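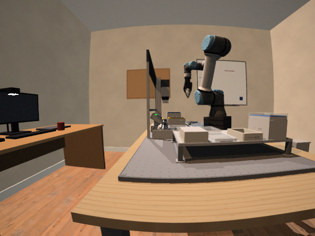

A reader commented on my last review that planning a lab cell on screen is a waste of a week, and that anyone with a tape measure and a roll of masking tape could have the arm bolted down by lunch. I used to work that way, and for a single arm feeding a single instrument I still might. For the cell at our Skerside lab I used Istumow, a layout and simulation package, and this review covers seven weeks with it, from blank room to the first maintenance check.

The cell is a small one. A liquid handler with a gantry sits on a breadboard plate next to a raised platform, and the arm stands behind the platform and works over the top of it. The arm moves containers between the platform and the handler deck.

Setup

Installation took 20 minutes. The license is $892 a year for one seat, with no charge for the viewer, so the people who will use the cell can open the layout without buying anything. It asks for a login every morning, even on the same computer.

You start with a room. I drew ours with the walls, the desk, the floor and the boards on the back wall. I thought this was decoration, but I'm glad I did it. Istumow treats anything you draw as an obstacle unless you tell it not to, and it flagged the elbow coming too close to the wall on one of my early layouts. I moved the base toward the platform and the warning cleared.

The breadboard tool is the best part. You enter the hole spacing and the thread, and everything you place snaps to the pattern. When you are done it prints a hole map, with each foot marked by row and column. I taped the map to the real plate and bolted straight from it. Two feet had to be shifted, both because I had typed the wrong foot size.

Teaching positions

The arm model came from the Jeker parts library, a separate free download. Joint limits were already filled in. Gripper fingers are listed apart from the gripper body, and you have to set the finger length yourself. Do this before you teach anything. I did it after, and every pick height was wrong by the same amount.

Picks over the platform are easy to teach. You click the container, choose a grip height and set how far above it the arm should wait. I keep the waiting point well clear of the tallest container and its cover, even for moves that don't pass near it. Cycle time suffers a little. I have not missed it.

The handler is harder. Istumow knows the gantry as a solid shape but does not know where the head will be at a given moment unless you link the two programs. Without the link, it will happily plan an arm move under a head that is coming down. The manual gives this a short paragraph near the back - it should be on the first page. I drew a keep-out box over the whole deck and only release it when the handler reports that the head is parked.

Shadows and lighting look good in the render, and you can waste an afternoon on them. They are useful if you have a camera on the arm. We don't.

From screen to bench

The real arm needed its base frame corrected before anything lined up. The tool for this is called Touch Match. You bring the closed fingertips down to known holes in the plate, record each one, and the program shifts the whole layout to suit. Go slowly and use holes that are far apart. My first try used holes close together and the far end of the platform came out badly off.

After that the taught positions were usable, with small corrections to grip height. I ran every move at low speed with empty containers first, then again with water.

Upkeep

Each Monday I repeat Touch Match and compare it with the saved numbers. Istumow keeps a log of these and draws a simple chart. The check has already caught a platform foot that had worked loose, which I would probably have blamed on the gripper. Finger wear has to be measured by hand and typed in, and there is no reminder for it, so ours is on a paper sheet by the controller.

Support is handled by Sfeir. They answered my question on the handler link the next day, with a working script. A second question, on the export format, was closed with no answer at all. I sent it again in April.

Would I buy it again? For a cell with two machines sharing the same space, yes. For a lone arm on a bench, the price is hard to defend, and the masking tape will do. If you are undecided, ask for the trial and test the breadboard tool and the hole map before anything else.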